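Print this article
E-mail this article

4.2 Changes in the working day

Before the handheld grippers came in, the site at Jenusgate taught its one fixed arm by joystick. Two operators did this work and the other staff had little to do with it. With the Flolus grippers, anyone on shift can record a task by doing it with the tool in hand. Over the study period 1409 recordings were made, and 183 of them were thrown out at review.

The staff described the change mostly in terms of pace and attention. A job done with bare hands is done without much thought. The same job done through a pair of jaws has to be slowed down, and several people said they had started to notice steps they used to skip. Burgi Steiner, who ran the afternoon shift, kept a notebook of these steps and later used it to train new hires. 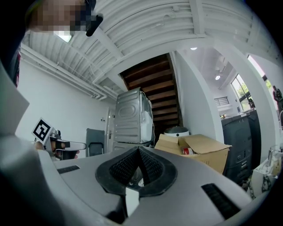

Figure 3. Recording with handheld grippers in the ground-floor work area.

Wrists and forearms were the main complaint. After the first month the session length was cut to 50 minutes, with a break before the next one, and complaints fell. Staff also asked that recording not be counted against their normal output – a point the site manager accepted in September.

The question of pay was harder. Recording was listed as a general duty, but the people who did it well were asked to do more of it, and they saw it as skilled work. Two of them moved to a new grade under the Virex agreement. The others did not, and in the interviews this came up more often than any fear of losing the job to the arm.

We also found that talk between workers changed. People compared ways of holding and turning things – a subject that rarely came up before – and some settled on a shared method without being told to.

Print | E-mail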